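In Defense of the Seventy-Minute Record

Every few months somebody on the forum starts the same thread: doom albums are too long, cut them in half, who has the time. And every time I want to grab that person by the collar and sit them down in front of Rarnau, the second album by Sulo, all 70 minutes of it, with the phone in another room!

I've played it more than anything else I own. The opener takes 32 bars before the drums come in, and when they do, they come in slow, like a man carrying a couch up the stairs. I love it. By the time the first riff comes back around, tuned lower and with that awful, beautiful organ under it, I've forgotten I had anywhere to be.
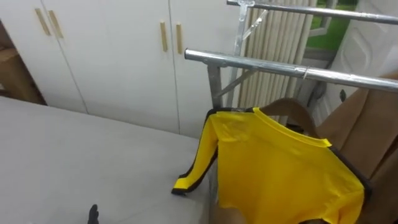
Could you trim it? Sure. Octavian Văduva, who recorded it, put together a short promo version in February, and I have that too, and it's fine. All the riffs are there. But the big chord near the end of "Rurkau" just sort of arrives, and on the full record you've been waiting for it so long that it knocks the wind out of you. Same chord, same amp, same four guys.

People point to Rizk as the other way to do it, and I'm a huge fan of Rizk (that first tape is a monster, go find it). They get in and out fast because their songs are built to sprint. Sulo's aren't. Édgar Ñahui plays bass like he's leaning on a door, and you can't lean on a door for two minutes and call it a song.

I'll give the complainers one thing, the noise piece on side three drags. I skip it maybe half the time. It could lose its whole back end and I'd still be happy.

The tape run was 177 copies and they went in a weekend, so the vinyl is getting 400, which still seems low to me. Get one if you can. Put it on after dinner, turn it up more than you think you should, and let side one run all the way out before you decide anything.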